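Home | Kitchen | Laundry | Garage & Workshop | Odds and Ends | Ask Normand
Search this site... Go
Print this page | E-mail to a friend

Getting Rid of the Old Computer Without Regretting It by Thursday

Every house has one. Ours lived under the ironing board for five years, holding up a box of Christmas lights, and was described to visitors as "the spare." It last ran when we still had a dial on the thermostat.

If yours is headed for the recycling drop-off, give it an hour of your time first.

Plug it in one last time. Copy off the photos, the tax stuff, and the recipe folder. Do it twice, onto two different things. My sister-in-law Sewwandi found 428 pictures of one beach vacation on hers, most of them of a thumb, and she still wanted every one.

Unplug it. Then hold the power button down for a few seconds. Go and find the small screwdriver, which will be in the kitchen drawer with the soy sauce packets.

Lay the tower on its side on something flat and well lit. Side panel off, facing up. Screws go in an egg carton, one cup per step, so you can work backward if you change your mind.

The drive is what you want to keep. In a lot of office-type towers it sits in a plastic carrier, often a cheerful color, and comes out without much argument. Disconnect the two cables first, pulling on the plug and never on the wire.

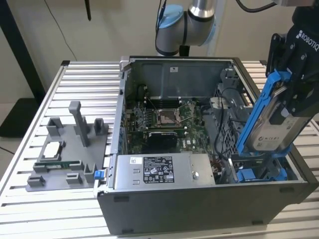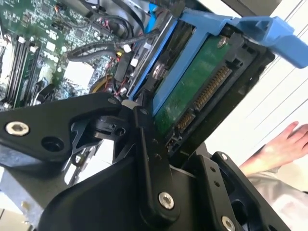
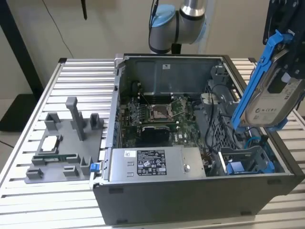
Hard drive in its blue carrier, open tower.

Label the drive before you put it down. Masking tape and a marker will do: whose it was, what's on it. "Old drive" is not a label. I have three marked "old drive" and could not tell you a thing about any of them.

Store it in a padded envelope on a closet shelf. The garage gets too hot, the basement gets too damp, and the attic gets squirrels.

If you'd rather be rid of it, ask the drop-off whether they shred drives while you wait. Rajitha Begum over on Marikar Street swears by a drill press. Wear the goggles, clamp it down, and put a few holes right through the platters. Dragging your files to the little trash can does next to nothing.

Dust: take the case outside and use a soft paintbrush. Don't use the good vacuum. Don't use the good paintbrush either, as I was told at some length.

Cables: keep two power cords. You don't need the other eleven. I know what you're thinking, and you don't need the gray one with the screws on the ends.

Next month, the freezer, and what Prasanna Miah found at the bottom of hers.

Print this page | E-mail to a friend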